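Zernness Household Forum > Around the home > Old batteries

Which batteries do you keep, and how do you store them?

Posted by tidelmarsh, 04/09/2022

I've finally decided to sort out the battery drawer and I'm weirdly excited about it! We moved house in the spring and every single box seemed to have a few batteries rolling about in the bottom. Some are new, some are flat, some came out of toys that went to the charity shop. They're all in one big biscuit tin at the moment, along with picture hooks, a bike light and a tape measure. 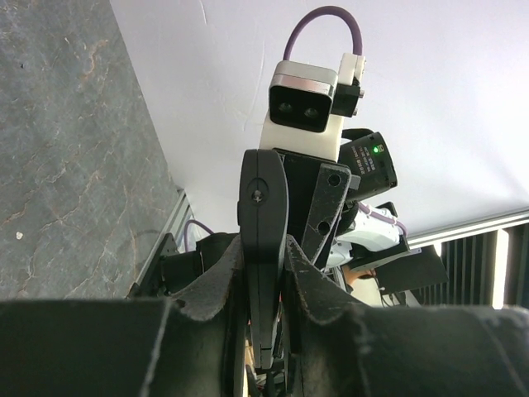
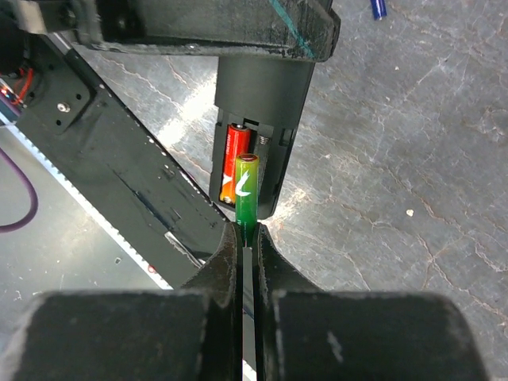
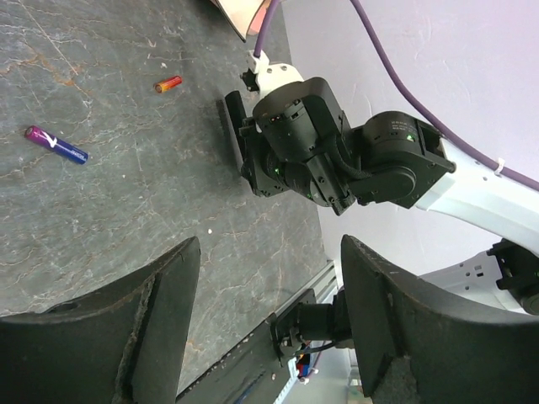

What I'd love to know is how other people keep on top of this. I've got AA, AAA, a couple of the square 9V ones and a heap of little coin cells from kitchen scales and a thermometer. I've also got rechargeables mixed in with ordinary ones, and I couldn't tell you when any of them were last charged.

My husband says put them in the fridge, as his mum always did. Is that still a thing? And is it worth buying a tester, or do you just put them in a torch and see what happens? I did that for a whole evening and I'm still not sure I trust the results – a couple lit the torch and then wouldn't run the bathroom radio.

Last thing, what do you do with the dead ones? The tip is a fair drive from us and I don't want to go over there with a sandwich bag of AAs. Any tips welcome, I'm all ears.

prundelhill

Oh, I love a sorting job, and batteries are one of the best because you can get it all done in an afternoon and feel smug for weeks.

Start by tipping the lot out on a towel so they don't roll off. Take out anything that has leaked (white or bluish crust round the ends) and put it in a separate bag, with gloves on if you have them. Wash your hands afterwards and don't put those back with the others even if they still seem to have some life in them.

Then get your 9V ones and put a bit of tape over the ends. They have both contacts on the same side, so a loose picture hook or a tape measure lying across the top can short them out, and they can get hot enough to start a fire. Please do this one today! Get the hooks out of the tin while you're at it. Same goes for the coin cells: tape them on both sides and keep them up high if you have children visiting, as they're really dangerous if swallowed. If you ever think a child has swallowed one, go straight to A&E, don't wait to see.

For the rest, I'd forget the fridge. It did help a bit with some of the old types, I think, but modern ones keep for years in a cupboard and in the fridge you can get damp on them when they come out. Somewhere cool and dry indoors is fine. Mine are on the shelf above the coats. Not the shed and not the loft, they get too hot in summer.

As for storage, I use a plastic box with dividers that was meant for fishing tackle. It has 12 compartments and the AAs fit lengthways as if it had been made for them. I put them all facing the same way, fresh ones at the left, and a strip of masking tape across the lid with the month I bought them. I know you can buy special battery cases with a slot for each one and they do look lovely, but mine cost next to nothing and has been going strong for years.

Yes to a tester! The small cheap kind with a needle and a sliding arm is plenty. Your torch test isn't daft, but an LED torch will glow on next to nothing and a radio won't, so you get the muddle you described. I keep a "half tired" compartment for the ones that come out in the middle of the dial. They go in wall clocks and the telly remote, where they'll last ages. I get such a kick out of that, it feels like free batteries.

One more, don't mix old and new in the same gadget, and don't mix makes or types either. The weak one gets pushed too far by the others and that's very often where leaks come from. If something takes 3 batteries, change all 3.

vassviewer

just bin the lot and buy new ones, life's too short. I had a tin like that and half of them were dead.

(edit: ok ok, not the actual bin. Supermarket has a tub by the door.)

coppice_and_kettle

I agree with nearly all of what prundelhill has put, and I'm off to look at tackle boxes now! A few bits to add on rechargeables, as I went over to them completely and I'm a bit of a convert.

Keep them well apart from the ordinary ones, and I mean in a different box, ideally a different colour. Putting an ordinary battery in a charger by mistake is a nasty one, they can leak or even burst. In our house the rechargeables live beside the charger in the hall cupboard and never go anywhere else except into something that needs them.

Number them in sets. I write on mine with a permanent pen, so A1 to A4 is one set, B1 to B4 is the next, and each set stays together for life. They wear down at the same pace that way and you soon notice if one is letting the side down. If a battery comes out of the charger and is flat again the next day in the camera, I give it one more go and then it's off to be recycled.

For ones you don't use much, charge them up again a couple of times a year. The kind sold as "low self-discharge" or "ready to use" hold their charge far better on the shelf and I'd choose those every time. I wouldn't use rechargeables in smoke alarms unless the instructions say you can. Ours asks for ordinary ones, so that's what it gets, and I change them in September when the evenings draw in and I'm doing the boiler and the gutters anyway.

They give a slightly lower voltage than ordinary ones as well, so your tester may say "low" for a battery that's fresh off the charger. I nearly threw out a whole set before I found that out! Check whether the tester has a separate scale for them. A few old gadgets are fussy about it too – our kitchen clock sulks – but toys, game controllers and torches are all happy.

With the dead ones, have a look next time you go shopping. Most big supermarkets and DIY shops in the UK have a collection tub near the entrance or the tills, and plenty of libraries do too. I keep an old coffee jar with a plastic lid on the windowsill and take it with me when it's full, taping up the ends of the 9Vs and coin cells first. Don't let the jar get enormous, mine once had 40 in it and it weighed a ton. Anything that came out of a phone, a drill or a vape is a different sort and needs more care, so ask at the shop before you drop it in, and if it's swollen or damaged don't carry it about at all until you've rung your council to ask what they want you to do.

Oh, and have a quick check of things you've put away. Christmas lights, the spare torch, that singing fish from your brother-in-law. If it's going in a cupboard for months, take the batteries out and tape them in a little bag to the side. I lost a perfectly good camping lantern to a leak and I'm still cross about it.

Do come back and tell us how the tin turns out, I'd love to hear what else was lurking in there.

Viewed 1,287 times

Contact us | © Zernness Household Forum | Back to top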